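Folding by gripper: tips from the home recording bench
Posted November 15, 2021 by Rommel Ocampo

Quick page, long overdue. Covers laundry only, kitchen stuff is on its own page. These come out of the Skandard folding comparison, where we tried two ways of recording the same chore and looked at which one the robot learned better from. Short version: slow and boring beats fast and neat. Details further down.

Work on a bed if you can. Table edges get in the way of your elbows.

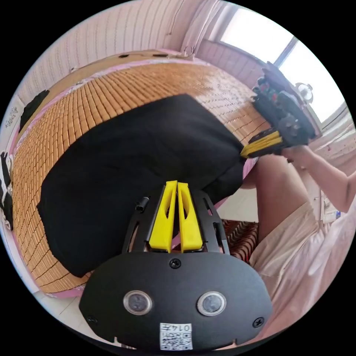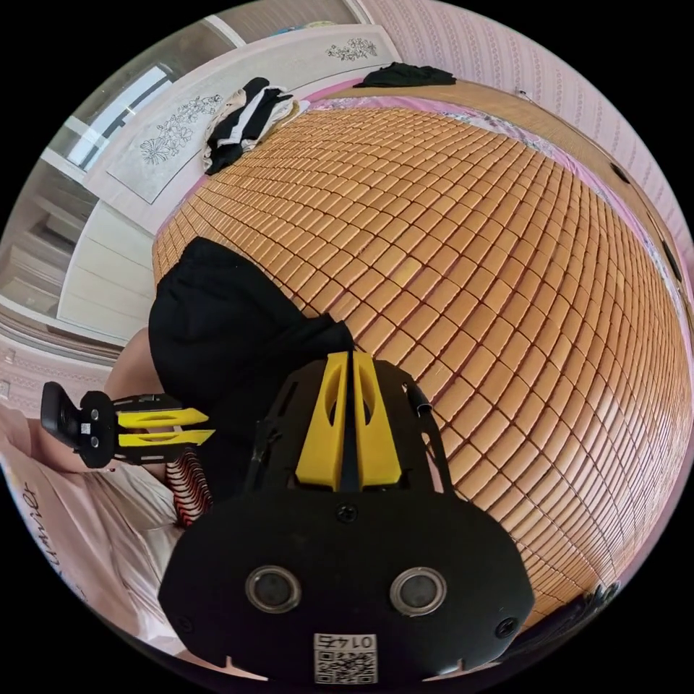

Black cloth on a tiled mat, a gripper for each hand.

Lilibeth Mangubat wrote in that black cloth gave her nothing but trouble on a dark bedspread, the policy kept going for the shadow next to the hem. Swapped to a tan cover, re-recorded, fixed. So, background first, everything else second.

Before you start

Wipe the lenses. Dry cloth, no spray.
Take rings and bracelets off, they snag.
Clear the far side of the bed if you have somewhere to put things. If not, leave the pile alone and don't move it between takes.
Curtains the same way all session. We lost an afternoon of takes to a curtain.

Flattening

Pinch the corner, not the middle. A middle pinch gives you a tent and then you spend the rest of the take chasing wrinkles.
Shallow bite. Fingertips only. Deep bites grab two layers and you wont notice until you let go.
One gripper holds, the other pulls. Both pulling at once was the worst thing in the whole data set.
Thin knits: drag, don't lift.

Folding

Stop for a beat before each fold. Feels silly. Do it anyway.
Sleeves or legs in first, then halves.
Let go fully before moving off. Half-open fingers drag the top layer with them.
Botched a fold? Fix it and keep recording. Don't restart.

That last one is the result, really. Set A was clean takes only. Set B was 200 takes with the fumbles and fixes left in. Same garments, same training. Then 49 trials for each on things neither had seen. B got to an acceptable fold far more often, and nearly all the gap was recoveries: A would miss a corner and just carry on folding air. B went back for it. We had expected the oposite.

Caveats. One house, one bed, nothing heavier than a sweatshirt. Murali Palaniappan thinks the pauses matter more than the fumbles and he may be right, we didn't separate the two. That's the next round, in April.

Odds and ends

Rest after 6 takes or your wrists will tell you.
Lint on the finger pads = slipping. Roll of tape, done.
Name files by garment, not by date.
Towels are harder than they look, try them last.

Socks: still no good method. Send one if you have it.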